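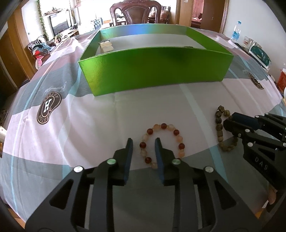
Pulseiras de contas sobre toalha estampada.

Visita à Povencombe: triagem, furação e enfiamento de contas
26/05/2022

A unidade da Povencombe ocupa dois pavilhões contíguos, com pé-direito baixo e iluminação natural pelo lado norte. O percurso aberto aos visitantes segue a ordem do processo: receção de matéria-prima, corte, furação, tamboreamento, triagem e montagem. A visita dura uma manhã e faz-se em grupos de 11 pessoas, com proteção auricular obrigatória no primeiro pavilhão.

Receção e corte

A pedra chega em bruto, em sacos de 50 kg, e é separada por dureza antes de qualquer outra operação. O quartzo e as calcedónias seguem para uma linha; a fluorite e as calcites, mais macias, para outra, com discos diferentes e menor velocidade de avanço. A água de corte circula em circuito fechado, com decantação em três tanques. As lamas são recolhidas duas vezes por turno.

O corte primário produz placas, depois barras de secção quadrada e, por fim, cubos. O cubo tem sempre aresta superior ao diâmetro final pretendido. A margem varia com o material e consta de uma tabela afixada junto a cada serra. Na calcite a margem é maior, devido ao lascamento das arestas.

Furação

A furação é feita antes do arredondamento em todas as pedras macias e depois dele no quartzo. Fura-se a partir das duas faces, com encontro a meio, o que evita a fratura de saída. O defeito mais frequente é o desalinhamento entre os dois meios furos: a conta enfia, mas o fio trabalha sobre um degrau interno e acaba por romper nesse ponto. O controlo faz-se com um calibre de haste de aço. A conta que não passa no calibre é rejeitada sem tentativa de recuperação.

As brocas são fornecidas pela MacKinnon e trocadas por contagem de furos, independentemente do aspeto. Perguntei pelo número e foi-me dito que depende do lote de pedra. Não vi registo dessa contagem na bancada, embora a folha de troca estivesse preenchida.

Tamboreamento

O segundo pavilhão começa pelos tambores rotativos. A sequência de abrasivos é convencional: carboneto de silício grosso, médio, grão 400 e, no fim, óxido de cério. Entre etapas, toda a carga é lavada e o tambor substituído. Cada tambor está reservado a um único grão e tem uma faixa de cor pintada na tampa. Um grão grosso arrastado para a etapa de polimento inutiliza a carga inteira.

As sementes e as madeiras duras não entram neste circuito. São torneadas ou entalhadas fora, por uma oficina de Jevbridge, e chegam já acabadas. À entrada mede-se apenas o teor de humidade. Uma conta de madeira montada com humidade excessiva retrai depois de enfiada e deixa folga no fio.

Triagem

A triagem é manual e ocupa a maior sala. Cada posto tem uma régua com canais, uma lâmpada de luz neutra e tabuleiros forrados a feltro. Separa-se primeiro por diâmetro e depois por tom. Nas pedras translúcidas, a comparação de tom é feita por transparência e por reflexão, e os dois resultados nem sempre coincidem. Quando divergem, vale a leitura por reflexão, que é a mais próxima das condições de uso.

A tolerância de diâmetro dentro de uma mesma pulseira é de décimas de milímetro. Nas peças de contas mistas é mais larga, dado que a alternância de cores disfarça a diferença.

Enfiamento

Utilizam-se dois fios: elástico de poliuretano, para pulseiras, e cabo de aço revestido, para colares. O elástico é pré-esticado antes do enfiamento. Sem essa operação, o alongamento ocorre no pulso do cliente durante as primeiras semanas e abre espaço entre contas. O nó é de cirurgião, com uma gota de cola, e fica recolhido no interior da conta de furo mais largo, escolhida para esse efeito na triagem.

O ensaio de tração é feito por amostragem, em 2 peças por tabuleiro. A ficha usada no ensaio chama-se Gristness, nome herdado de uma coleção antiga cujos critérios de rejeição continuam em vigor. Inclui força, número de ciclos e estado do nó. Faltava-lhe um campo para o lote do elástico, ausência que dificulta a análise de uma eventual série de ruturas.

Loja e aspetos práticos

A loja fica à saída do segundo pavilhão. Vende peças correntes e, numa caixa à parte, contas soltas de segunda escolha, a peso. As segundas escolhas têm sobretudo variação de tom e são adequadas para treino de enfiamento. Convém levar um calibre próprio.

O estacionamento é em gravilha e fica do lado oposto à entrada. Não há cafetaria. As visitas interrompem-se em março, durante a manutenção das serras, e a inscrição é feita por telefone. O folheto entregue à entrada indica a sequência dos pavilhões pela ordem inversa; a sinalização no chão está correta.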